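Vedell hot chocolate in the farm shops now??
Small Producers Board > Getting Stocked

marrowfat_jen
Just been in the farm shop at Ruststead and there's a whole bay of Vedell hot chocolate. Tins, sachets, the lot. The girl on the till says they're going into 54 shops before Christmas. Good for them I suppose, but I've been trying to get my fudge in there since May and can't even get a call back.

oldtoffee
It's Serrano doing the distribution, so they'll have paid for the space. You can't compete with that from a kitchen table.

marrowfat_jen
Paid how much though? I was told 160 a month for one shelf and nearly choked.

Azucena Robles
I don't agree with oldtoffee, sorry! I got my chilli jam into 11 shops with no distributor at all, just me and a boot full of jars — and three of those were Serrano shops. You have to go in person, on a quiet morning, and ask for whoever does the ordering. Emails go nowhere.

oldtoffee
Jam keeps for a year. Fudge doesn't. Different game, and sale or return will eat her alive.

pillbox
Has anyone tried Prirnis? They only take 13 new makers a year but they buy outright, so no returns. Closing date is 8th December I think, check that.
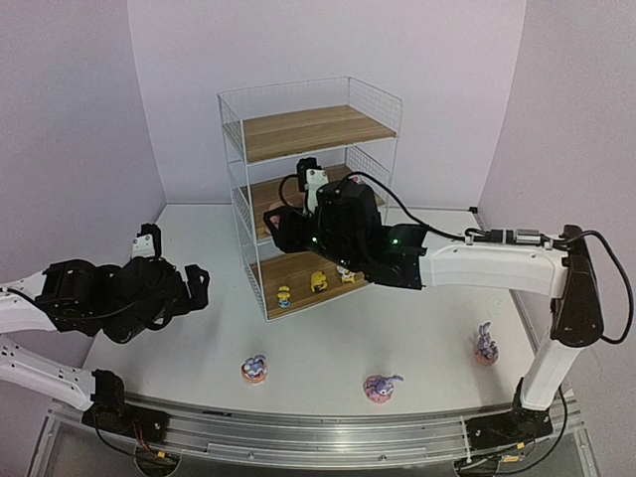 Azucena Robles
Jen, the other thing is asking for a spot the shop isn't using. I never ask to go next to the big names, I'd be lost. I look for the bit of shelving that's doing nothing, like that wire unit with the wooden shelves, where there are little toys along the bottom and the top one is bare. I'd be asking for that top shelf before I'd even said my name (the low rail would stop my jars going over the back as well). Worst they can say is no.

oldtoffee
Top shelf is where stock goes to die. Eye level or don't bother.

Azucena Robles
Depends how tall your customers are! Mine sold fine.

marrowfat_jen
Right, going back tomorrow with samples. Will look up Prirnis tonight too, thanks pillbox.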